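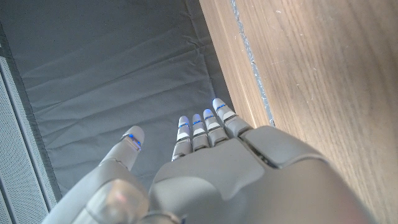 **FOR IMMEDIATE RELEASE**

**8 May 2023**

## Sader publishes working guide for multi-finger robot hands used near fabric and furniture

Sader today released a practice guide for companies and labs that run multi-finger robot hands on soft surfaces and in tight spaces. The guide is free to download and covers setup, status lights, contact with cloth, clearance from fixed panels, and record keeping. It was written with Toten, which tests grippers and hands, and Cabrera, a maker of textile handling lines.

Most existing shop rules for robot arms were written with two-jaw grippers in mind. A hand with separate fingers and a thumb has more places where cloth can catch, and its outer fingers can be close to a wall or panel while the middle of the hand is still well clear. The guide sets out how to measure and work with that difference.

### What the guide asks for

**Clearance.** Distance to a fixed surface is measured from the outermost fingertip with the hand fully open. Measuring from the palm or wrist does not meet the guide. The minimum during normal travel is 10 millimeters. A hand may go closer only at reduced speed, and the program must mark that section of the path.

**Fingertip lights.** Where a hand has lights on the fingers and thumb, each color must have one meaning across the whole site. The meanings are to be posted at the operator station. A light that fails is treated as a fault, and the hand is taken out of use until the light is repaired or the site manager signs a written exception.

**Contact with fabric.** Operators check the surface for loose threads, open seams and raised folds before the first run of a shift. Creases are allowed if they lie lower than the fingertip height set in the program. The fabric is held or fastened along at least 2 edges when the hand will push or drag across it.

**Joint gaps.** The spaces between finger segments are inspected for lint after every 300 cycles on woven or knitted material. Compressed air may be used only if the hand's manual permits it.

**Covers.** Cover plates on the back of the hand stay closed whenever the arm has power. Opening a cover requires lockout, even for a quick look.

**Records.** Sites keep a log of contacts with fixed surfaces, including light ones that leave no mark. Logs are kept for the life of the hand and go with it if it is sold.

### How it was prepared

Work on the text began in January. Toten ran 2000 reach and retract cycles over stretched fabric with rigid panels alongside, and the results were used to set the inspection interval and the travel clearance. Cabrera reviewed the fabric section and asked for the rule on fastening edges, which was missing from the first draft.

The guide is voluntary. It does not replace national safety law, the manufacturer's instructions or a site's own risk assessment. Where those are stricter, they apply. Hands with soft or inflatable fingers are outside its scope, and so are hands worn by or attached to people.

### Availability

The guide, a one-page operator checklist and a blank contact log can be downloaded from the Sader website. Printed copies can be ordered by post. Janis, the training provider, will offer a short course based on the checklist, with dates listed on its own site.

Comments on the text can be sent through the form on the download page. Changes to the clearance and lint inspection figures will be marked in the margin of the next edition.

### About Sader

Sader writes and maintains practice guides for automated handling equipment. Its guides are used by equipment makers, system builders and test labs.

**Media contact:** Sader Press Office, through the contact form on the Sader website

###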